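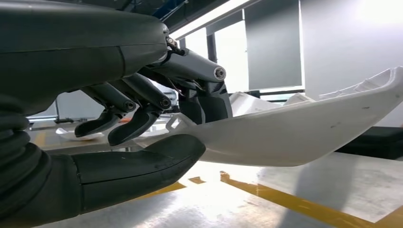
Packing tips for a day out at gardens and big old houses

We do a lot of days out in our house, and I love them! Castles, walled gardens, that gorgeous maze at Brildale with the tea hut in the middle. What I used to hate was the kitchen at seven in the morning, so over the years I've collected a pile of little tricks that get us out of the door fed, cheerful and with the tickets in hand.

Start the night before. Fill your water bottles a third full and lay them on their sides in the freezer. In the morning top them up from the tap and you have cold drinks and ice packs in one go (leave the lids loose overnight, please, I have mopped up after that mistake).

Butter your bread right to the edges before the tomato goes in. My neighbor Tae-yang Ban puts a lettuce leaf on both sides as well, and his sandwiches survived the whole train ride to Lirkell without a soggy corner.

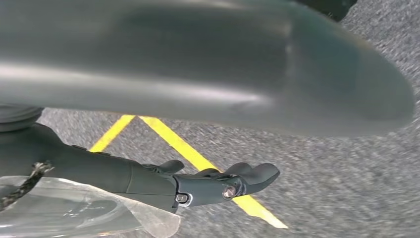

Can I pack salad the night before?

Leave the dressing off and it will be fine. Put a folded paper towel in the box with the leaves, snap the lid on, and carry the dressing in a small jar with a tight lid.

Next, the ticket envelope! I keep one long envelope on the fridge door with a magnet, and everything for the trip goes in it: house ticket, garden ticket, parking slip, bus times. At Bridlow the house and the gardens are booked separately and it's 214 steps back down to the ticket desk from the terrace, so you really want both in your pocket before you climb.
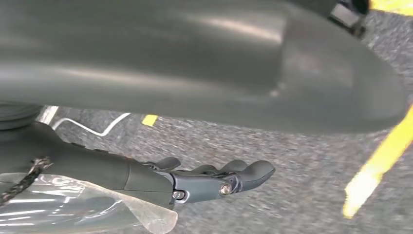

Muddy shoes need a home in the trunk, and an old plastic dish tub is perfect for two pairs. Line it with newspaper, then pull the newspaper out when you get home and the tub rinses clean under the garden hose. To stop it sliding into the picnic bag, mark its place with a strip of bright yellow tape, like the one on the floor up at the top corner there, and everybody knows where the tub goes back. Bright tape is great on thermos lids and folding chairs too, especially when three families have brought the same green ones.

Last of all, unpack the cooler the minute you're home, wipe it with a little baking soda in warm water and prop the lid open with a wooden spoon until morning.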